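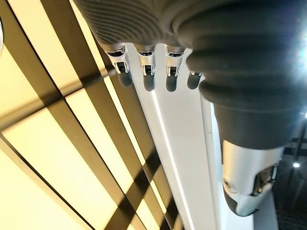

Re: [workroom] Replacing the ceiling lights
From: Ruaridh Matheson
August 27, 2026

> After the walk-through I think we should go with the Farkeo
> quote and swap all 17 ceiling fixtures for the new panels. They
> are brighter, they use less power, and the rep says the even light
> will fix the glare people have been complaining about. If there
> are no objections I'd like to sign before the end of the month so
> they can start in September.

I have an objection, or at least a few questions I'd like answered before anybody signs.

How does a brighter light fix glare? The complaint, as I remember it, was never that the room is too dim. It was that if you tip your head back at the long bench, or reach for anything on the top shelf, you get a light straight in the eyes. I get it worst on the side near the sink. Put a stronger lamp in the same hole in the ceiling and I'd expect to squint harder.

The rep may be right that a big flat panel is easier on the eyes than what we have. I'd believe it sooner if I could stand under one. Meratton told us the same kind of thing about the blinds, and those have been rolled up since the first winter because they turned the room into a cave and we had to run every light all day.

I also don't see where the power savings come from. The quote gives a number for the panels and nothing for the old fixtures. Less than what? Half the time only one row is switched on anyway, and the quote seems to assume the whole lot burning from morning to night.

What I'd like to try first:

Ask Farkeo for 2 panels on loan, put up over the long bench and left there for six weeks. If they won't lend, offer to pay for them and take it off the final bill.

Get the diffusers we already own cleaned. I had one down last spring and the dust in it was something else. It went back up looking like a different light.

Split the switch so the row over the bench can go off on its own. The electrician from Sproģis looked at this when he did the outlets and said it was an easy change, though he never put a price in writing.

Paint is the other thing. That ceiling is very bright and it throws a lot back down at you. I'm not saying paint it brown, but the Mavthorpe building used a flat finish and I've never heard anybody there grumble about it. Does anyone know if ours is flat or satin? I can't tell from the floor.

If the loan panels go up and people like them, fine, I'll drop it and you can have my vote — but I'd want to hear that from the people who work at the bench all day, and not from the sales sheet.

Can somebody forward me the full quote? The copy I got stops after page 6.

Ruaridh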